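**Pridesach** is a washed-rind cow's milk cheese made on a farm dairy outside the village of Skenora. It is sold in wheels with an orange-brown rind and a pale yellow paste, and is often served with dark beer. The cheese takes its name from the creek that runs along the northern boundary of the farm. It is the best known of the three cheeses produced there, the others being a fresh curd and a hard grating cheese called Brestex.

## Origins

The farm at Skenora sent its milk to a district factory until the factory closed. The owners then fitted out an old machinery shed as a dairy and began making a plain cheddar-style cheese for local shops. It sold poorly, as there was already plenty of cheddar in the district.

Washed-rind cheese was tried the following year. The first batches were rubbed with plain brine and kept in the cellar under the farmhouse, where the humidity stayed high through the summer. Several wheels cracked and were fed to the pigs. A softer curd and a smaller mould fixed most of the cracking, and the cheese went on sale in December under its present name.

Beer was added to the wash later. The Hamdan brewery, in the same valley, had a brown ale that did not keep well once a cask was opened, and the dairy took what was left over. The ale darkened the rind and gave it a malty smell. The brewery now makes a separate unhopped batch for the dairy, as the hops in the original ale left a bitter edge on older wheels.

## Production

Milk comes from the farm's own herd and is used within a day of milking. The evening milk is held overnight in a cooled vat and the morning milk is poured in on top of it. The vat holds 935 litres, which sets the size of a day's make.

The milk is warmed to 32 degrees and the starter culture is stirred in, followed by rennet. Once set, the curd is cut to the size of hazelnuts, stirred gently and left to settle. Part of the whey is drained off and replaced with warm water. This washing takes out some of the milk sugar and keeps the finished cheese from turning sour.

The curd is ladled into round moulds and turned four times on the first day. No weights are used – the wheels press under their own load. The next morning they go into a brine bath, and after that they are moved to the cellar.
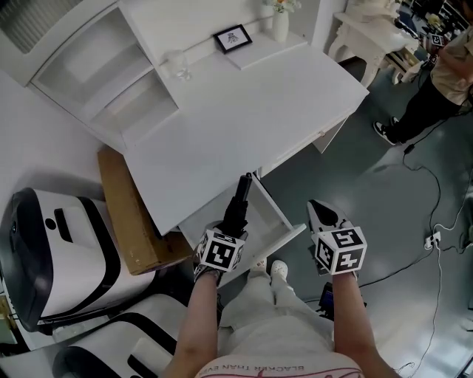 Wheels are aged on spruce boards for at least 30 days. For the first two weeks each one is turned and washed every second day with a mixture of brine and ale, using a soft brush. Washing is cut back to once a week after that. The older wheels are always washed first so that the rind bacteria are carried from them to the younger ones. Boards are scrubbed with hot water and dried outdoors, but no soap is used on them.

A longer-aged version is kept for five months. It is firmer and saltier, with small crystals in the paste, and is made only from autumn milk.

## Flavour and use

Young Pridesach is supple and mild, with a smell a good deal stronger than its taste. The flavour is usually described as nutty or meaty, with some sweetness near the rind. The rind can be eaten, although many people trim it from the older wheels, where it becomes gritty.

The cheese melts evenly and is used in the Skenora district on toast, in potato dishes and in a soup made with onions and the same brown ale. It should be kept in waxed paper in the warmer part of the fridge. Plastic wrap makes the rind slimy.

## Sale and labelling

Most of the output is sold at the farm gate and through shops in the valley. In its first full year the dairy sold 521 wheels of Pridesach. Whole wheels carry a paper label with a drawing of the creek bridge, brown for the standard cheese and dark green for the aged one. Cut pieces are sold unlabelled.

The name Pridesach is also used by a cider made at Hamdan, which has no connection with the dairy.

## See also

- Brestex (cheese)
- Hamdan brown ale
- Washed-rind cheese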